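Taking cards on a market stall: what I learned from a summer with a mobile reader
Project report, second year, Retail and Payments module
2020-08-16

Why I picked this

My aunt runs a stall selling second-hand and reworked clothes, and until this year she was cash only. She had a biscuit tin, a bumbag and a very strong opinion about bank charges. Then more and more people started turning up with nothing but a phone or a card, and she watched them wander off to find a cash machine and (mostly) not come back. So when the module asked us to follow a small business through a change in how it gets paid, I already knew which one I wanted!

My question was a simple one. If a stall with no mains power, no broadband and one and a half staff starts taking cards, what goes wrong, and what does it cost? I wanted real numbers from a real stall, because the leaflets all seem to be written for cafés with a counter and a socket.

What we used

We looked at two readers. One was the Haltix, a small thing about as thick as a sandwich that pairs with a phone over Bluetooth and uses the phone's data. The other was the Grallura, a standalone terminal with its own SIM, its own screen and a paper roll in the back. I borrowed the Grallura through my department for the length of the project and my aunt bought the Haltix herself.

Both of them take chip and PIN and tap. Both send the money to a bank account, though on different timetables, and I'll get to that because it caused the only real row of the summer.

For stock and takings we used Amaral, a till app that runs on a tablet. I chose it because the free version lets you export everything to a spreadsheet, and I was going to be living in that spreadsheet.

How I collected the data

Every sale went into Amaral with the payment type, the amount and a note if anything odd happened. By the end I had 1,002 sales logged, cash and card together. That is more than I expected when I wrote my proposal, and I did have to learn how to make a pivot table properly instead of adding things up by hand.

I timed a smaller set of sales with a stopwatch, 250 of them, from the moment the customer agreed the price to the moment they had paid and could walk away. I didn't count bagging up, as my aunt chats while she bags and it would have wrecked the averages. I know the timing isn't perfect. I was also serving, so when it got busy I forgot to press the button and had to throw those out, which means the timed sales lean towards the quieter parts of the day. A marker would be right to pick me up on that.

What happened with signal

The market is in a dip with a multi-storey on one side, and signal is rotten at our end. The Haltix depends on the phone, so on my aunt's network it dropped out whenever the car park side of the square filled up. Swapping to my phone helped, and for a while we were passing my phone back and forth like a hot potato. The Grallura's SIM is allowed to roam between networks and it coped much better. It still failed sometimes, but it would usually find something if you gave it a moment.

In total I logged 24 failed card payments that had nothing to do with the customer's card. Most of these went through on a second try. In 3 cases the sale was lost altogether, and one of those was a leather coat, which my aunt still brings up.

There is also an offline mode on the Grallura, where it stores the payment and sends it later. I was quite excited about this when I read the manual. The catch is that if the card is refused later on, the stall takes the loss. My aunt heard that and said no, so I never got to test it. I think she was right for the bigger items, though for a scarf I'd have risked it.

Batteries

This part is dull but it mattered more than I thought it would. The Haltix lasted a full market day without any trouble. The phone it was paired with did not, because the Bluetooth, the data and the screen were all going at once. The Grallura was the other way round: no phone needed, but the paper roll and the bright screen ate the battery and it was asking for a charge by the middle of the afternoon. We ended up carrying a power bank for both.

If I was doing it again I'd turn off the automatic receipt straight away. Hardly anyone wanted one, and we were stuffing curls of paper into our pockets all day.

Speed

Tap was the fastest by a long way, beating cash as well. I honestly thought cash would win, but I had forgotten about change. Somebody hands over a twenty for a belt, you dig for coins, you drop one, and there's a queue. Chip and PIN was slowest, mostly on the Haltix, where you have to wake the phone up, open the app, type the amount and then wait for the reader to notice. On the Grallura you just type and go.

The gap got wider when it rained. Wet fingers and a touchscreen don't get on, and the Grallura has real buttons.

Stock and prices

I hadn't planned to write about stock, but you can't split it from the payments once everything goes through a till app. Each piece needs to be in Amaral before it's sold or you end up typing "top, misc" while somebody stands there waiting. So the evening before each market we sorted at home, folded things, gave each one a code and put the price in.
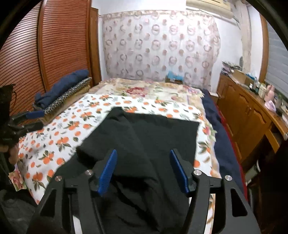 It took ages to start with, and then we worked out that we were being far too fussy. We had separate codes for nearly every kind of sleeve. We cut it down to a short list (tops, bottoms, dresses, outerwear, bits) with a colour and a price, and that was enough to find something on the tablet in a few seconds. The spreadsheet got a lot tidier too, so I was pleased for selfish reasons.

Prices changed a bit as well. When it was all cash, everything was a round number so that change was easy. With cards my aunt started using odd amounts, and nobody seemed to mind. She has not put anything up by much, but she says it covers the fees, and from my sheets I'd say that's fair.

Fees and when the money arrives

The Haltix takes a cut of each sale and there's no monthly charge. The Grallura takes a smaller cut but you pay rent on the terminal whether you trade or not. For a stall that shuts down for bad weather, the rent is the thing to watch. In a good month the Grallura came out cheaper on paper, and in a wet one the Haltix did.

Now the row. The Haltix paid out quickly, but the Grallura sent money through a payment company called Pavden, and Pavden held back the first batch while they did their checks. My aunt buys stock with her takings, so having them stuck somewhere was not funny. I rang up, waited, sent a photo of the pitch licence and they released it. After that it was fine – but it should have been clear when we signed up, and I've put it in my recommendations in capital letters.

What I'd recommend

For a stall like this one, start with the cheap phone reader and see how many people use it. Check the signal at your actual pitch, on a busy day, with more than one network. Take a power bank. Keep the cash tin, as plenty of our regulars still like it. And ASK WHEN YOU GET PAID before you sign anything.

What I didn't get to

I would have liked to know whether people spend more when they can tap. The average card sale was higher than the average cash one, but people may simply use cards for the dearer things, and I can't pull those apart with what I've got. I'd need the stall's figures from before the change, and before the change there was only the biscuit tin.

My aunt is carrying on with Amaral and has agreed to keep logging until the end of October, so I'm hoping to add the autumn figures as an appendix. The Grallura goes back to the department next week and I still have to find the box.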